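Product review: Gerkano insulated grocery tote, 18 litre
Reviewed by Amna Afridi, Household Goods Program
20 August 2021

The Gerkano tote is sold as a reusable carrier for chilled and frozen groceries. It was assessed in June alongside comparable models from Stesow and Louro, all purchased at full retail price.

Construction is sound. The base panel is stiff enough to keep milk cartons upright, and the handles are stitched through to the underside. The zip ran freely throughout the assessment, although its pull tab is small and may be awkward for people with reduced grip strength.

Thermal performance was satisfactory. A tub of yoghurt packed with one ice brick remained below 5 degrees for the length of a typical trip home. The Stesow model held its temperature longer but is noticeably heavier when empty. The Louro was the lightest of the group and the least effective — its lid does not close fully over a tall load.

The lining may be wiped with warm water and mild detergent. It retained a faint odour of fish after one use, which cleared once the tote had been aired overnight.

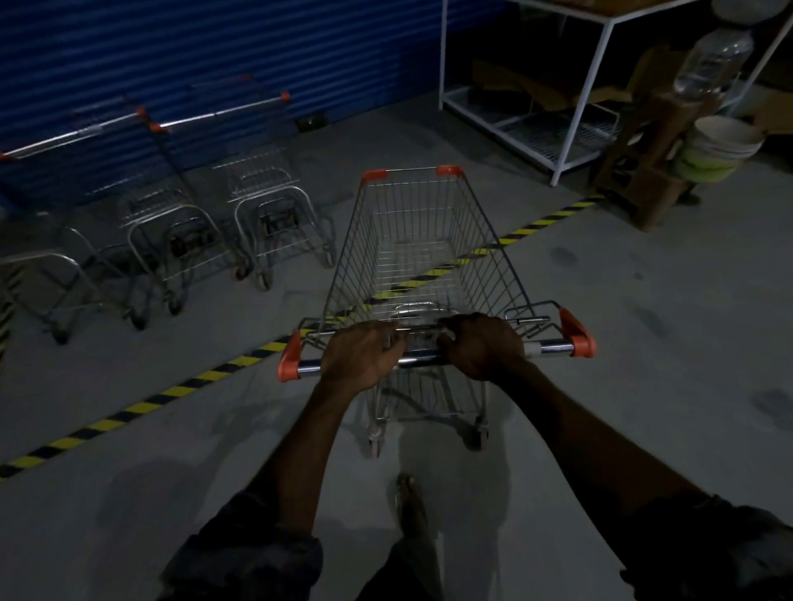 Colour choice is limited to navy and grey. Replacement ice bricks are sold separately, and the warranty excludes damage to the zip, a condition the manufacturer should reconsider.

The Gerkano is recommended for weekly household shopping. Buyers with longer drives should consider the Stesow.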